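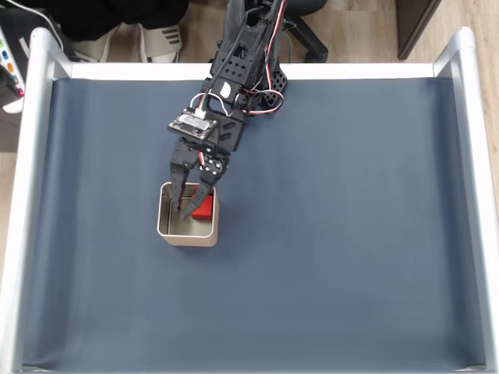
Page last changed: March, by Siebe Visser

I have spent a good part of the past year teaching robot arms to do small jobs, and I want to argue for something that my colleagues find dull. The person giving the demonstrations matters more than the number of demonstrations. We talk about counts all the time. We talk very little about who had hold of the controls.

When I started at Vondance, the target on the wall was 1000 recorded runs of a single pick and place. Naveed Talpur and I split them between us, by remote control, in long sittings. We got there. The trained arm was worse than the one we had trained at a much earlier stage, and it took us far too long to see why. Naveed comes down on an object from straight above and closes late. I come in from the side and close early. The arm had learned both habits and would start with one and finish with the other, so it often closed on the air next to the block.

Noreen Butt, who ran the group then, had us throw out my half. I was annoyed, and she was right.

Since then I have followed two rules. One person records a task from start to finish, and that person practices before anything is saved. Practice runs go in the trash. People hate this. Sofia Gkikas, who is better at driving an arm than I will ever be, still complains that her warm-ups are cleaner than most people's final takes. They probably are. I delete them anyway, because by the end of a warm-up she has settled on a way of doing the job and at the start she hasn't.

There is a fair objection. A robot that has only seen one tidy style may be lost when things go a little wrong. I agree that it needs to see trouble. I would put the trouble in the setup and keep the hand the same. Move the object. Turn it. Start the arm from an awkward place. Then let the same person deal with it in the same way each time.
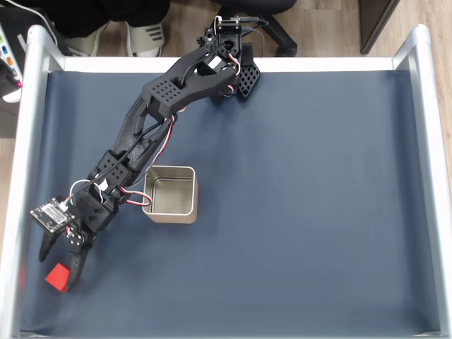

Hand guiding is the other thing people ask me about, meaning you take hold of the arm and move it through the job yourself. I like it for a first try and I don't like it for much else. Your own hand gets into the camera view, and you feel the contact through your fingers in a way the robot will not. Remote control is slower to learn, but it keeps you honest about what the machine can do. Take a red cube sitting at a slight tilt beside a square tin. By hand you would nudge the fingers around it without thinking. With the controls you have to decide which finger goes where, and whatever you decide is what ends up in the recording. The tin asks for a decision too, as its walls stand up and the gripper has to clear the rim – how high to lift is a matter of taste, and taste varies from person to person.

Naheed Arain at Testel told me her team now writes down those choices before a session, on one sheet: approach, grip, lift height, where to let go. It takes them a few minutes. I have copied the idea and would recommend it to anyone with more than one operator.

I don't expect this to settle the matter. Larger groups than ours mix dozens of operators and say it comes out fine with enough data. Maybe so. Most of us don't have that much data, and we have to work with three people and the hours we can get. If that is your situation, pick your best driver, let them practice, and keep everyone else's hands off the controls until the task is done.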